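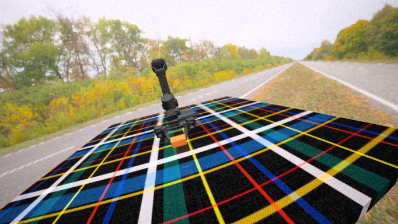 Support > Navel Simulator > Known Issues > Missed Grasp Fault

Missed Grasp Fault: Frequently Asked Questions

June 20, 2018
By Mitali Cassim

What is the fault?

In Navel block-lift runs, the arm goes down to the block, closes its fingers and goes back up without it. The run is then logged as a success. The block is still on the table.

Which versions are affected?

Navel 8 only. If you skipped it and are still on the release before, you don't need to do anything.

What causes it?

Two separate problems. The first is in the grasp check. It reads the finger command instead of the finger position, so a closed command counts as a held block even when the fingers never touched it. The second is in the randomizer. When it swaps the tablecloth and the backdrop between runs, it can reload the table with a slightly different top height. The arm keeps using the old height and closes too high.

Does the tablecloth pattern matter?

No. Early reports blamed the plaid cloths, and we spent some time on that. Pranab Patwary ran the same seeds with a plain gray top and got the same misses. The outdoor road backdrops are not the cause either. What matters is whether the table was reloaded.

How do I know if my data is bad?

Compare the block height at the last step with its height at the first step. If they match and the run says success, the label is wrong. In our own set of 300 runs at Flultuvham, 9 were mislabeled.

Can I fix the labels without running everything again?

Yes, if you saved block poses. Use the relabel script in the tools folder. Runs saved as video only have to be checked by eye or thrown out.

Is there a workaround?

Turn off table reload in the randomizer settings. You can still change textures and backdrops. Restart the simulator after you change the setting, or it won't be picked up.

Could this hurt a real arm?

The simulator does not drive hardware. A policy trained on bad labels could, so please don't move one to a real arm until you have relabeled and retrained. Rernora has paused its hardware trials for now. If you have already moved one over, stop it and write to us.

When will it be fixed?

The grasp check is fixed in the nightly build. The table height fix is planned for July.

I see the arm push the block off the table. Is that the same thing?

No, that is a contact setting. See the Petrauskas gripper page.

Contact Navel Support | © 2018 Flultuvham | Back to top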